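Does a "weather sealed" camera body still need a rain cover?

Last updated August 3, 2024
2 min read

Posted by kitchen_radio

I bought a used Plunex body and the standard zoom that goes with it. The seller's listing said "fully weather sealed" and so does the old brochure I found. I shoot my kids' soccer games and some birds, and where I live it rains sideways from November on.

Now the camera shop in Narnville is telling me I should also buy a Kuroda rain cover for 67 dollars. I can't tell whether that's good advice or just a shop selling me a nylon bag. If the body is sealed, what am I paying for? And if it isn't sealed, what does the word on the brochure mean? I don't own any other lenses yet but I'd like something longer soon, probably third party because of the price.

Sadao Honda

I'd be suspicious of both of them, the brochure and the shop.

Start with the brochure. "Weather sealed" has no agreed meaning. A maker can put foam around the battery door and call it sealed, or put rubber gaskets at every joint and call it the same thing. If there's no rating printed in the manual, you've been promised nothing you could hold anyone to. Look in the warranty section of yours. I'd bet there is a line in there excluding water damage, and you can decide for yourself how much faith the company has in its own gaskets.

Then there's the age of it. You bought used. Rubber dries out and gets flattened, and doors that were opened 10 times a day by the last owner don't close as snugly as they did. Was it ever opened for a repair? If so, did whoever did it put the seals back properly? You don't know and the seller may not either.
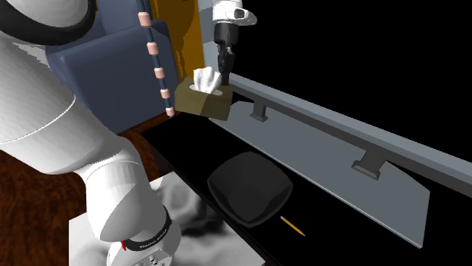 The lens matters as much as the body. Plenty of people put an unsealed lens on a sealed camera and are surprised when the mount lets water through. Before you buy that longer zoom, check for a rubber ring around the metal mount at the back. Some third-party lenses have one, many don't, and a few have a ring at the mount and nothing at all around the zoom barrel, so every time you zoom out you pull damp air and whatever is on the barrel straight inside.

As for the cover, I own the Drorard one and a hotel shower cap, and I've used the shower cap more. A cover does help in steady rain if you're standing on a sideline for a whole match. I don't believe it needs to cost 67 dollars. What you want is a clear window at the back, a drawstring that grips the lens hood, and enough room to get a hand in. If the shop will let you try it on the camera, do that before paying. Most of them are a pain to work the dials through.

Also, keep the hood on, carry a small towel, and don't change lenses or open the card door until you're under a roof. When you get home, wipe it down and leave it out of the bag overnight. Skip the bowl of rice – all that gets you is starch dust in the hot shoe.

Shigeru Okabe

Mine has been rained on for years and is 100 percent fine. Different brand though. I would not bother with a cover unless it's pouring. Get a good strap instead.

tidewrack

I'd go along with most of what Sadao wrote, but one thing to add. Everyone talks about rain and the thing that killed my last body was salt spray. It was a dry, windy day at the beach, no rain at all, and the buttons started sticking a week later. The repair place blamed corrosion and wanted more than the camera was worth. So if you ever take it near the ocean I'd use a cover even in sunshine, and wipe it afterward with a cloth dampened with plain tap water, then a dry one.

I also don't trust "it's been fine for me" as evidence, sorry Shigeru. It tells us about one camera.

Comments (4)

kitchen_radio: Checked the manual. Water damage is excluded, in the same booklet that has the raindrops on the front. Not thrilled.

Shigeru Okabe: One camera is still more than a brochure.

mapleandrust: Does the Drorard cover fit with a battery grip on?

Sadao Honda: The large does, just barely. The medium doesn't, whatever the box says.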